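Conach Community Help
Cells and Fixtures > Pick and place > Desktop assembly

Memory module shifts in the gripper between fixture pick and slot approach

Posted by Hryhorii Antoniuk, July 25, 2025
Tags: pick drift, printed fixture, Jisen gripper, Vellumora controller

I look after a table cell that fits memory modules into desktop computers. The arm is a Koval with a Jisen two-finger gripper, programmed through Vellumora. A second arm is mounted behind the case and has no motion in this program. The computer lies on its side with the cover off. The module waits in a slotted holder on a printed fixture plate to the left of the case, and the arm picks it from there, carries it over and presses it into one of the long slots to the right of the processor socket.

The trouble is in the pick. The module leaves the holder with a slight tilt, one end lower than the other. By the time it reaches the board the low end touches first, the force limit trips and the program stops. Some parts go through the whole program without a stop. The tilt is always the same way around: the end nearest the case is low. I have not found anything in the log that separates good cycles from bad ones.
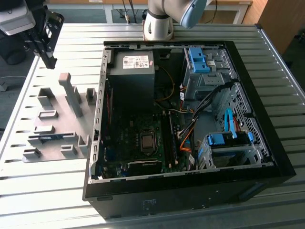 The relevant steps are short. Step 36 closes the fingers at the holder. Step 37 lifts straight up in the fixture frame. The approach before step 36 starts 40 mm above the taught pick point and comes down at reduced speed. After step 37 there is a joint move across to the case, then a linear move down to the slot. There is no regrip and no check of the module between lift and insertion.

Done so far:

Retaught the pick point with a fresh module. Good for part of a shift, then the tilt came back.

Lowered the closing force. Module slipped during the joint move, so I put the force back.

Checked the tool center point against a pin. No visible offset.

Swapped the module holder for a new print of the same file. No change.

Checked that the module itself sits flat in the holder before the fingers close. It does, as far as I can judge with a straightedge.

The finger pads are original and have done more than 1,000 cycles. They look worn near the tips but I did not think it was enough to matter. The plate is screwed to the slatted aluminum table top. The case is located by hand against two stops and is not clamped.

The tilt is small enough to miss unless the module is compared with the top of the holder. I stopped the program after the lift and jogged a little to look at it from the side.
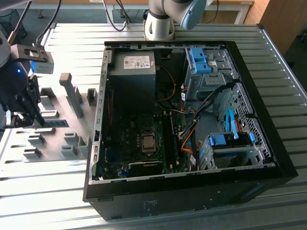 Module in the gripper fingers over its slotted holder, case open at right.

What I would like to know is whether this is a gripper problem or a fixture problem, and in what order to check. I would prefer not to reprint the whole plate. The holders are all part of one piece apart from the one for the module, and the print takes most of a night.

3 answers

Orysia Symonenko

Change the pads. We had the same thing on a connector job and it was the pads. Also slow down the lift.

Daryna Hutsuliak

I would separate the two causes before replacing anything. A tilt that always goes the same way has a fixed source somewhere, either an angle between the fingers and the module at the moment of closing, or unequal grip along the contact length. A tilt that shows up partway through a shift after a good reteach suggests that something is also moving. You may have both.

Order I would use:

First, look at the close without the lift. Run to step 36, stop there, and open the fingers again with the arm held in place. Watch the module during closing. If it rocks in the holder as the fingers come together, the tilt is created at the close and the lift only makes it visible. If it stays still through the close, go on to the lift.

Second, check tool orientation as well as tool position. You checked the tool center point with a pin. A pin tells you about position at one point and very little about the angle of the finger faces. Close the fingers lightly on a flat gauge plate standing in the module holder, at the taught pick pose, and put a feeler gauge between pad and plate at each end. With a gap at one end only, the gripper is yawed or rolled against the holder. Correct the pose, then check again. Do not correct it by bending or shimming the fingers.

Third, check where along the module you are gripping. If the fingers close off center, the heavier side drops when the pads are worn, and a module is long compared with the width of a fingertip. Measure from both ends of the module to the finger with the arm stopped after step 36. Make the grip central unless the memory chips prevent it. If you have to grip on the chips, both pads need to land on chip packages of the same height or both on bare board. One of each will roll the module.

Fourth, pads. Worn tips move the contact line up the finger. The module is then held along a narrow band and can pivot on it. Replace both pads together, even if one looks fine, and retouch the pick height afterward. A new pad changes where the force is carried.

Fifth, the plate. Put a dial indicator on the plate at each corner and press down by hand next to each screw. A slatted table supports a printed plate along the slats and leaves it unsupported over the grooves. If the screws are tight and the plate has crept, it may dish slightly under them. That would fit the way your reteach holds for a while and then goes off. A flat aluminum sheet under the whole plate fixes this and does not need a reprint. You will have to raise every taught point on the fixture by the thickness of the sheet, so teach the fixture frame again and leave the points alone. You said step 37 lifts in the fixture frame, so you already have one defined. If the pick point was taught in base coordinates, convert it first.

Leave the insertion force limit where it is until the pick is right. I have seen people raise it to get past this exact stop, and the board takes the difference.

One more item for later. There is nothing in your program between the lift and the slot that would catch a bad grip. After step 37 you could lower the module onto a flat reference on the plate, open the fingers a small amount, and close again. This squares the module to the reference on every cycle. It costs a little time. It also hides a worn pad for longer, so put pad changes on a schedule if you add it.

Norbert Tóth

Agree with most of Daryna's list, and I would move the plate check to the front because it takes five minutes and needs no program changes.

Two things not mentioned so far.

The lift direction. Step 37 goes straight up in the fixture frame. If that frame was taught from three points on the plate and the plate has dished or tipped since then, "up" in the frame is no longer parallel to the walls of the holder. The module drags on one wall as it leaves and comes out rotated in the fingers. You can test this without instruments. Run the lift at very low speed and stop when the module is half out. Slide a strip of thin paper down each side. If it goes in freely on one side and sticks on the other, the lift is dragging. Fix the frame first. If you still get contact, add a small lead-in chamfer to the top of the holder walls at the next print.

Since you say the module holder is a separate piece, also check its seat in the plate. A new print of the same file will sit at the same wrong angle if the pocket under it has a burr or a bit of stringing on the floor. Take it out, scrape the pocket, put it back, measure.

The other point is the case. It hangs slightly over the front edge of the table and it is held only by the stops. That has nothing to do with tilt at the pick, but it will give you the same symptom at the slot. If the computer rocks when the module is pressed in, the near end of the slot and the far end are no longer at the same height, and the force limit will trip with a perfectly square module. Press down on the chassis by the memory slots with your hand and see if the back edge moves. If it does, add a support under the front and a clamp on the far side, clear of the second arm. I would also tie back the thick bundle of black cables before insertion. It comes down close to the slots, and a cable that springs against the fingers adds a side load you will not see in the log as anything special.

On pads, I would not lower the closing force again. With new pads you may be able to, but do it in small changes and test with the joint move at full speed. You could also replace the joint move with a linear one for the first part of the transfer. Wrist rotation during a joint move is hard on a part held by a short pad.

Comments on this answer

Hryhorii Antoniuk: Plate checked. It rocks at the corner nearest the case, over a groove. Paper strip sticks on one side of the module holder at half lift. I will put a sheet under it and teach the frame again before I touch the pads.

Norbert Tóth: Teach the frame with the screws at final torque. Otherwise you will be doing it twice.

Paraschiva Sandu: For the sheet, drill the holes oversize and use washers. Printed plates shrink a little differently each time and the next one may not line up with tight holes.

Hryhorii Antoniuk: Noted. The chassis also moves at the back edge when pressed by the slots, so a front support is going in too. Pads are on order.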